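Notebook, Coravbridge workshop
December, started 08:40

Lime putty, batch 3. Continuing from the last entry.

Idris drew off the standing water and found the putty firmer than batch 2 at the same age. It holds a trowel mark and does not slump. No grit felt between the fingers. A little skin at the edge where the lid had lifted; scraped off and thrown out, not stirred back in. Lid now weighted.

Sand is the Hasville sharp, washed. Sieved again because the last delivery had clay balls in it. Wissam thinks the fines are too high for the base coat and wants to blend with the coarser stuff from Cuvthorpe. I have no objection, but we should run the plain Hasville panel first or we will have nothing to compare it with.

Mix is 3 parts sand to 1 putty by volume, beaten and left to stand covered. No added water. The temptation is always to add water after ten minutes, and it should be resisted – the putty gives it up if you keep working it.

Panel 78: laths nailed at the usual spacing, damped twice, scratch coat on before lunch. Keys looked good from the back, curled over and not broken. Panel 77 has two fine cracks near the top left corner. Both follow a lath, so I put that down to movement in the timber and not to shrinkage. Marked in pencil with their ends ticked, to be checked again in January.
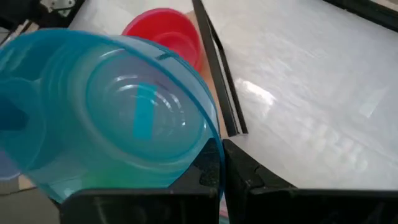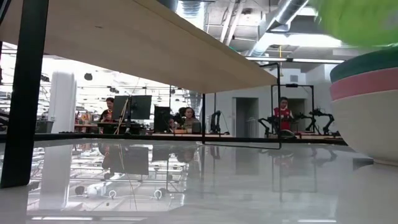 Teal-blue plastic bowl in the first, glossy white tabletop in the second.

Hair: Huguette has sent goat again. Shorter than the MacLeod lot and it clumps. Teased out dry and beaten in just before use, it went in well enough. Do not add it to anything that will be stored, as the lime eats it.

Weighed the dried sample from panel 76 at 14:15: 1643 g. Still losing a little, so no strength test yet. Lorne to reweigh.

Mélanie asked whether the finish coat could go on early for the visit. No. The float coat still darkens under a wet thumb and has barely carbonated.

To do: more hessian, new mesh for the small sieve, ask Cuvthorpe for a grading sheet with the next load.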